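FOR IMMEDIATE RELEASE

Stultero to Carry Unedited Candidate Forums and Legislative Hearings on Public Channel

Stojanovska, October 21, 2019 – Stultero, the public affairs video service, will begin continuous coverage of candidate forums and state legislative hearings under a new carriage agreement with the cable operator Jalteck. The agreement covers 87 scheduled sessions between now and the end of June. Each session will be shown live, from the opening gavel or the moderator's first remark to adjournment, and will be placed in the searchable archive afterward.

Coverage has until now been limited to floor sessions and selected evening debates. Hearings were recorded by the legislature's own staff and released as audio, in many cases without a speaker list. The new service replaces the audio releases with video, a time-coded transcript and a downloadable agenda for each session.
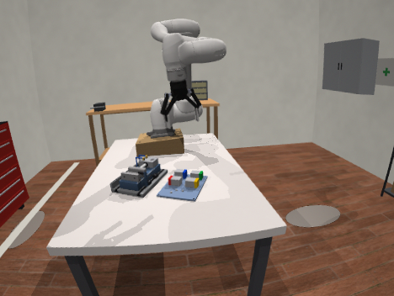
The agreement does not change editorial policy. Stultero does not provide commentary during live coverage, does not cut away from a speaker who has been recognized, and does not add music. On-screen text is restricted to the name of the speaker, the district or office sought, the bill number where one applies, and the local time. Party affiliation is shown for elected members and declared candidates only. Witnesses are identified by the name and organization given on the sign-in sheet.

Where two sessions overlap, one will be carried live on the cable channel and the other online. Priority goes first to sessions at which a vote is scheduled, then to candidate forums with at least 3 participants, then to informational hearings. The order of priority is published with each weekly schedule and will not be altered after the schedule is posted, except when a session is canceled. 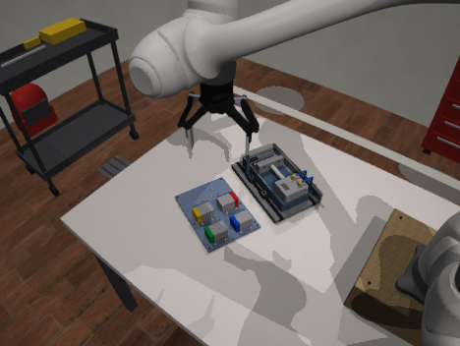
Transcripts and Captioning

Live captions will be supplied by Eleten. Captions are generated by a human captioner working from a direct audio feed, with a target delay of 6 seconds. A corrected transcript will replace the live caption file within 16 hours of adjournment. Corrections are limited to errors of transcription – a speaker who misstates a figure or a bill number will be transcribed as spoken.

Both versions of the file will remain available. The live version is marked "uncorrected" in the archive, and reporters are asked not to quote from it without checking the video. Search results link to the point in the recording at which the search term was spoken. Users may filter by speaker, bill number, office or date, and may export a passage together with its time codes.

Procedural exchanges, roll calls and points of order are included in the transcript. Off-microphone remarks are marked as inaudible. Recesses are logged with start and end times, and the live signal shows a title card until the session resumes.

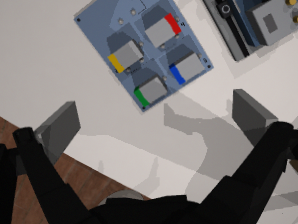 Melina Tzanetos said that the main request from newsrooms had been for reliable time codes, and that the earlier audio releases had made it difficult to establish who was speaking during amendments. "A reporter who needs a member's exact words on an amendment should be able to reach them without playing the whole hearing," Tzanetos said. She added that the archive would be open to campaigns of all parties on the same terms as the press.

Under those terms, excerpts may be used without charge in news reports, classroom material and political advertising, provided that the audio is not altered and that the session title is displayed. Stultero does not review excerpts before publication. Complaints about misleading edits will be answered by posting a link to the full passage.

Room Requirements for Forum Organizers

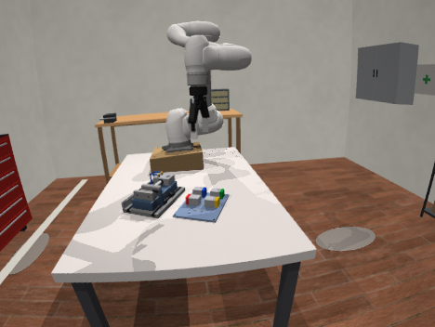

Organizers who want a candidate forum carried must submit a room plan along with the list of invited candidates. The plan should show the position of the moderator, the candidates, the audience microphones and the nearest power outlets. Banners and campaign signs are not permitted behind the speakers. Plain pale-gray walls are acceptable as a backdrop without further treatment. A long white table may also be used, although a matte cloth is recommended if the room has overhead spotlights. Wood-plank floors are accepted, with cable runs taped flat along the wall.

Requests for coverage should be filed by the candidates' host organization and not by an individual campaign. All candidates who have qualified for the ballot must be invited. A candidate who declines will be listed as having declined in the session notes, with no reason given unless the candidate supplies one in writing.

Scheduling questions should be directed to Renji Kobori at the Stultero programming desk. Questions about captions and transcript corrections should be directed to Zoi Lazaridis at Eleten.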